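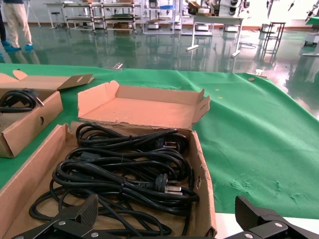 Storing Spare Power Cords

Coil each cord in loops as wide as your hand and fasten it with a tie or band before it goes in a box. Leave the plug on the outside of the coil so you can check the prongs without undoing it.

Shallow cardboard boxes with attached lids work well. Fold the lid all the way back while you sort. Keep long cords in one box and short ones in another, and write the length on the lid, not the side.

Throw out any cord with cracked insulation or a loose prong. Tape won't fix it.

I go through mine every January. Last time I got rid of 7.

Denise Furnival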